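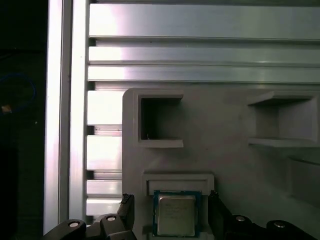 Processador no suporte cinzento da célula da Ranness, entre os dois dedos da garra.

A Ranness promete uma célula que desmonta computadores de secretária quase sem ajuda. Em maio passei lá uma manhã e vi sobretudo gente a afiná-la. O suporte de peças, desenhado pela Skileo, já vai na versão 4, e cada versão obriga a ensinar de novo as posições de pega. Um desvio de 2 milímetros chega para o processador entrar torto na ranhura. 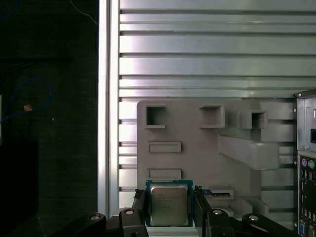
Na Georgiou, que faz a manutenção, ouvi que o problema está nos dedos: gastam-se nas pontas e ninguém os troca a tempo, «depois culpam o programa». O plano prevê substituí-los a cada 300 ciclos. O registo da célula mostrava cerca do dobro.

A Fidico, que pagou parte do projeto, fala em autonomia. Eu contei 2 técnicos junto à máquina durante quase toda a visita, um deles de chave na mão.
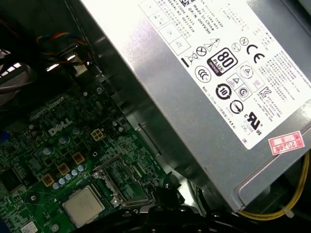
E falta o mais difícil — cada modelo de computador arruma a fonte e os cabos à sua maneira, e mudar de modelo implica recalibrar a câmara e rever as trajetórias. Perguntei quanto tempo leva. Responderam-me que depende do modelo.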